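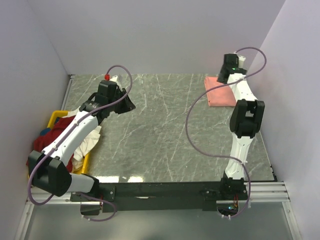

Yellow bin for laundry, keep it or get a proper hamper?

Forum: Laundry and Utility Rooms
Started by tpomare, March 16, 2021

tpomare
I have been using a yellow plastic bin for laundry for a while now and I'm trying to decide if I should replace it. The picture at the top is the same sort of bin with a small load in it, red thing on one side, white cloth on the other, bit of blue in with the red. Mine looks like that most evenings.

What I like: it wipes clean, it was cheap, and it sits on the folding table without taking up the whole top. What I don't like: everything ends up hanging over the rim, and reds and whites go in together and I have to pick them apart before each wash. I've been looking at the Lurkau divided hamper, which is $73 with the lid. Does anyone have one? Is a divided hamper worth it for two people?

— Tegan

glenys_h
We had the Lurkau for 3 years. The frame was fine. The cloth bags were the problem. They stretch at the handles and then they drag on the floor when full. I went back to plastic bins and have no plans to change again. Put a second bin next to the yellow one and you're done.

kkhondokar
I would keep the bin but stop putting the red and the white in the same one. I had a new red sweatshirt turn a set of pillowcases pink and that was the end of one bin for me. Sorting at the washer sounds fine until you're tired and just tip the whole thing in.

osian_l
Disagree with both of you a little. Mixed loads on cold have never given me any trouble. I wash reds, blues and whites together all the time unless the red item is brand new. Modern detergent handles it. A second bin is just one more thing to trip over.

glenys_h
Osian, your whites are gray. You just don't have anything next to them to compare.

osian_l
Could be. They're undershirts. I can live with it.

tpomare
Should have said, the red items are mostly older. A couple of T-shirts and a zip hoodie. They don't seem to bleed anymore, but I've never tested them.

kkhondokar
Easy to test. Wet a spot on the inside hem, press a white paper towel on it for a minute, and look at the towel. If there's color on it, wash that one alone. If the towel is clean, cold with other darks is OK. I still wouldn't put it in with white towels.

LStubbs
Coming at it from the other side, I think the bin is too small if clothes are over the rim most evenings. That was my issue with the Stovora one, which is also plastic and also low. Fine for a few things, bad for a household. I moved to a tall one from Cosgrove with holes down the sides. The holes matter more than people think if you put damp stuff in. Solid plastic keeps the damp in and then it smells.

tpomare
We hang towels up before they go in, so damp hasn't been much of a problem. Gym clothes are another story.

LStubbs
Gym clothes should go straight in the washer or over the side of the tub. I wouldn't put them in any bin.

osian_l
Leonie, how do you get things out of the bottom of the tall one? I had one and there was always a sock down there. With a low bin I can see what's in it.

LStubbs
I tip it out on the floor. It takes 15 seconds.

glenys_h
That's what I meant about the low ones. You can see the pile, and when it comes up over the rim you know it's time to do a wash. I don't mind a sleeve hanging out. Clothes all bunched up in there will wrinkle a bit, but they're going in the water anyway.

kkhondokar
One thing on the table. I wouldn't keep the bin up there full time if you also fold there. Clean and dirty get mixed. I keep mine on a shelf below and only bring it up to sort.

tpomare
Fair point, and I've done exactly that with a white shirt. I washed it twice because I couldn't remember which pile it came from.

OK, plan is to skip the Lurkau for now and get a second bin in a different color. Yellow for reds and darks, the new one for whites and lights. There's a Clurnex one at the store near me that looks close in size. Will test the hoodie tonight.

osian_l
Get one that nests inside the yellow one. You'll want to stack them when they're empty.

tpomare
Good idea. I'll take the yellow one with me to the store and check.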